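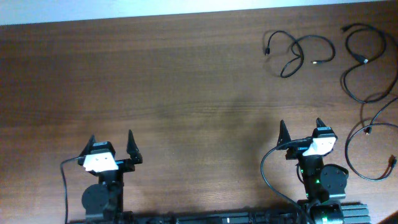 Ticket 1898: spare cables and second arm pair, budget request

Opened by: Reet Kütt
Assigned to: Margus Kivi
Status: waiting on quote

Wednesday, May 27, 2026
Reet: We need a decision on spares before the order to Prulon goes out. The cable sorting bench has two arms on one rail and no spare parts on the shelf. If a wrist cable fails, the bench stops until a new one comes from Delircombe. In January that took 26 days.

Margus: What is the total if we buy spares and the second pair together?

Reet: The limit for this line is 4000. Spare wrist cables and one set of fingers fit under it. A second pair does not — that would have to go in next year's plan.

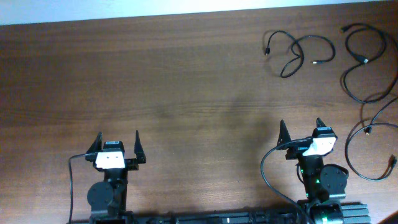
I would also keep the table as it is. Both arms sit on the same black rail, so a second pair means a second rail and probably a second table, and neither is in the Plellbridge quote.

Margus: Agreed. Split it. Spares now, arms later. Please ask for 4 wrist cables and get the price with shipping shown on its own line.

Reet: Sent to Rūta Vaher in purchasing. She needs the part numbers from Aivar Paju before she can ask for the quote. The old list has the short cable on it, which does not reach the base.

Aivar: Part numbers added to the ticket. Please delete the old list.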